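第6章 台所に二本の腕を据える

本章の目標
・クランプ固定式のアームを、家庭の作業台に安全に取り付ける手順を理解する。
・やわらかく崩れやすい対象物をつかむときの、指の開き幅と把持力の決め方を学ぶ。
・トースターからパンを取り出して運ぶ動作を、区間に分けて記述できるようになる。

6.1 なぜ台所なのか

前章までは、共同工房の作業机の上でアームを動かしてきた。机は平らで、照明は一定で、対象物は木の立方体だった。本章からは作業の場を家庭の台所に移す。台所の作業台には、家電、瓶、コップ、コードが置かれている。吊り戸棚があるため上方向の余裕は小さく、流し台のように一段低い場所もある。金属の表面は光を反射し、カメラによる認識を乱す。いずれも工房の机では現れなかった条件である。

題材にはトーストを選んだ。安価で、失敗しても困らず、形がほぼ決まっている。その一方で、木の立方体とは扱いがかなり異なる。焼いたパンは表面が硬く中がやわらかいため、強くつまむと縁が割れ、弱くつまむと滑る。表面からは細かいくずが落ち、指先の摩擦が試行のたびに少しずつ変わる。

6.2 取り付け

本書で使う構成では、二本のアームをそれぞれ台の縁にクランプで固定する。ねじ穴をあける必要がなく、作業が終われば外して元の台所に戻せる。固定の際には次の点を確かめる。

(1) 天板の厚み。クランプの開口より厚い天板には使えない。石の天板では、締め付け面に薄いゴム板をはさむ。
(2) 天板の下の引き出しと扉。クランプの下側が引き出しの前板に当たることがある。締める前に一度すべて開閉しておく。
(3) ケーブルの余長。関節を可動域の端まで動かし、ケーブルが張らないことを見る。余長が長すぎると、今度は瓶やコップを引っかける。弧を描いて垂れる程度に残し、腕の外側に逃がす。
(4) 水場との距離。制御箱と電源は流し台から離して置く。手先が流しの上を通る経路を組む場合は、蛇口を閉め、流しの水気を拭き取ってから電源を入れる。

クランプのつまみは手で締め、そのあとアームを最も遠くまで伸ばした姿勢で台座を揺すってみる。わずかでも動くようなら締め直す。この確認は毎回の作業の前に行う。

6.3 座標をそろえる

二本の腕は別々の台座に載っているので、それぞれが自分の原点を持っている。共通の目標を与えるには、両者を一つの座標系に変換しておかなければならない。本書では、台の角に貼った小さな目印を共通の原点とし、左右の腕の指先を順にこの点に触れさせて位置を記録する。続いて別の2点でも同じことを行い、向きのずれを求める。

クランプは付け外しのたびに数ミリずれる。前回の値をそのまま使ってはならない。

6.4 動作の区間分け

取り出しから運搬までを、次の区間に分けて記述する。

待機:両腕を台の奥に引き、トースターの上を空けておく。
接近:片方の腕の手先をトースターの真上に移し、指を開く。指の並ぶ向きを、パンの厚み方向に合わせる。
下降:指先を溝の内側に入れる。溝の縁の金属に触れたら直ちに止める。
把持:指を閉じ、設定した力に達したところで止める。
引き上げ:パンの下端が溝の上に出るまで、まっすぐ上へ動かす。途中で横の動きを混ぜない。
移送:パンを立てたまま、目標の上まで水平に運ぶ。
解放:高さを下げてから指を開く。

初学者の失敗は、引き上げから移送に切り替わるところに集中する。パンの下端がまだ溝の中に残っているうちに横へ動かすと、角が欠けるか、トースターごと引きずることになる。引き上げの高さは、パンの寸法に50ミリを加えた値から始めるとよい。

もう一方の腕は、最初の練習では動かさない。動く腕の作業範囲に入らない位置で止めておき、両腕の干渉は次章で扱う。

6.5 力の設定

把持力は小さい値から始め、滑らなくなるまで一段ずつ上げる。滑りは、引き上げの前後で指の開き幅と、指先から見たパンの位置を比べると分かる。目で見て決めるだけでは不十分なので、数値を記録に残すこと。食パンの種類や厚さを変えたら、はじめからやり直す。

記録用紙には、パンの厚さ、焼き加減の目盛り、焼き上がりから把持までの時間、設定値、結果の欄を設ける。焼き上がりから時間がたつと表面の硬さが変わるため、時間の欄は省かない。

6.6 安全

トースターの通電中は手先を溝に入れない。パンが上がって加熱が止まり、プラグを抜いたことを人が確認してから接近の区間に進む。非常停止のボタンは、腕が最も伸びた状態でも手の届く場所に置く。運転中に台の上のものを取ろうとして手を伸ばす行為が最も危険である。必要なものがあれば、先に止める。

ロボットの指で扱ったパンは食べない。指の表面は食品用の材料でできていない。

課題6-1
自宅または工房の台所を上から見た図を描き、二本の腕の台座の位置、届く範囲、固定してある家電、動かせるものを書き込みなさい。そのうえで、トースターから流し台の上までの経路を一本引き、腕の肘にあたる関節が戸棚に近づく点に印を付けなさい。

課題6-2
6.4の区間のうち、途中で停止したときに最も安全に再開できるものはどれか。理由とともに述べなさい。

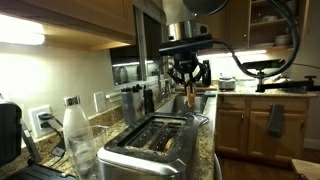

Blažena Havlíčekからは、引き上げと移送のあいだに短い静止を入れたほうがよいという意見が寄せられた。止まっているあいだにパンの揺れが収まり、滑りの記録も取りやすくなるという。静止の長さは2秒で足りるが、厚切りのパンではもう少し延ばしてもよい、とのことである。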